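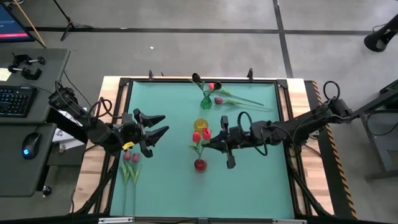
Philomena Amoah wrote after the open day to ask whether a visitor's attempt should count as data at all, given that the visitor had been holding the leader arms for less than a minute when the recording began. Her view was that such episodes belong in a separate split or should be dropped. We have kept them, in a separate split, and the field operator_type exists for that reason.

Hurar Tulips: data card

Version 2, Nov 2, 2025
Maintained by Branwen Eynon, Proltville

Summary

Hurar Tulips is a set of 468 teleoperated episodes of two-armed flower handling, recorded at the Wurngate open day and in the weeks of preparation before it. The task is to move tulips between the work surface and small vases. Both arms are position-controlled and carry two-fingered grippers. Each episode holds joint states, gripper commands, an overhead video stream and a short text instruction.

Setting

The arms face each other across a teal surface with a black border, set on a wooden table. Visitors stood behind a tape line on the concrete floor until called forward. Each turn at the controls lasted 11 minutes, including the safety talk, and a member of staff kept a hand on the stop switch throughout.

The open day ran in two sessions. The morning was a staffed demonstration in which trained operators filled vases while the audience watched. The afternoon was open to visitors. The layout of the table was the same in both sessions, but the flowers were rearranged between turns and their starting positions were not fixed.

Tasks

insert_single: one tulip, lying flat, is picked up by the stem and placed in a named vase.
insert_pair: two tulips are placed in the same vase, one per arm or both with one arm.
transfer: a tulip is taken from one vase and placed in the other.
clear: all tulips are taken out and laid on the surface.

Instructions name vases by colour (red, green). They name tulips by colour where this is enough to identify one, and by position where it is not. Spelling and punctuation in the instructions have been corrected; wording has not.

Splits

staff_prep: recorded before the open day by trained operators.
staff_demo: recorded in the morning session.
visitor: recorded in the afternoon session. No names, ages or contact details were kept.

We suggest training on staff_prep and staff_demo only. The visitor split is useful for work on failure detection and on recovery from poor grasps. It contains long pauses, which have not been trimmed.

Fields

episode_id: integer, unique across all splits.
instruction: string.
operator_type: staff or visitor.
joint_pos_left, joint_pos_right: float arrays, logged at 30 Hz.
gripper_left, gripper_right: float, 0 is closed and 1 is open.
video_top: one file per episode, 30 frames per second.
outcome: success, partial or fail.
notes: string, may be empty.

Episodes run for up to 4000 time steps. Longer attempts were stopped by the recorder and are marked partial, whatever the state of the flowers.

Labelling of outcomes

An insert episode is a success if the stem is inside the vase, the gripper has let go and the vase is still upright at the last time step. A vase that was knocked over and set upright again still counts, but the event is entered in notes. Outcomes were first entered at the table by staff and later checked against the video by Branwen Eynon. Where the two disagreed, the video label was used.

Known problems

The clocks of the two arms were not synchronised in the earliest staff_prep episodes. Use the field sync_ok to filter them out.

The overhead view loses the stem when a forearm passes over the vase. Fine alignment in those time steps has to be taken from joint data.

Gripper force was not recorded. Crushed stems can only be inferred from the video and from notes, and the second of these was filled in unevenly during the afternoon.

Changes since version 1

Visitor episodes moved to their own split, following the letter from Philomena Amoah.
Instruction strings checked against video; left and right had been swapped in part of the transfer task.
Loader script now skips empty notes without a warning.
The Atinga format export has been removed. It dropped the gripper channels and was not being used.

Planned

A second open day at Wurngate is planned for January. It will use the same four tasks, with a fixed practice period before recording starts. Episodes from it will be released as a new set and will not be merged into this one.

Corrections

Send corrections to the maintainer with the episode_id and the time step. Reports on outcome labels are the most useful, especially for the clear task, where a flower lying partly over the border was not treated the same way by all labellers.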